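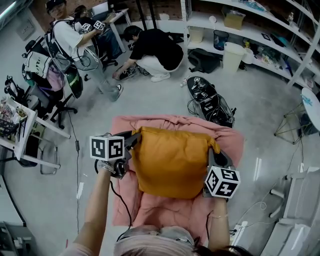 Left gripper drops tracking when squeezing soft things

kutska_lab
We record two-handed work with hand-held grippers, cushions and blankets mostly. Since the October firmware the left one loses its pose when the jaws close on something thick. The position jumps 4 cm to the side and comes back after 300 ms. The right one is fine. I changed the cable already, same result.

munro77
Your cable is pulling on the cube. Tape it to your forearm and test again.

kutska_lab
Taped. Still jumps, maybe less often.

flenthorpe
I don't agree with the cable theory. With a pillow the two cubes come close together and the tracker can mix up the IDs. Check that both sets are not printed from the same sheet. We lost 45 recordings to this.
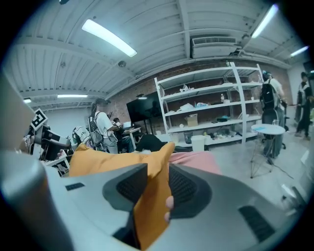
Orange cloth between the pads, second gripper behind

munro77
If IDs were mixed, both sides would jump. He says only the left.

flenthorpe
Not always. In Tramusine the left is solved first, so it takes the error alone.

kutska_lab
I compared the IDs and one face is the same on both cubes — my mistake when I printed them. I will print a new set tomorrow.

munro77
OK, but please also think about safety. If you replay such a jump on a real arm, it will hit something. I would throw away every recording with a jump.

kutska_lab
All 600? I hoped to filter them.

flenthorpe
Filter is enough. Set a speed limit on the arm also.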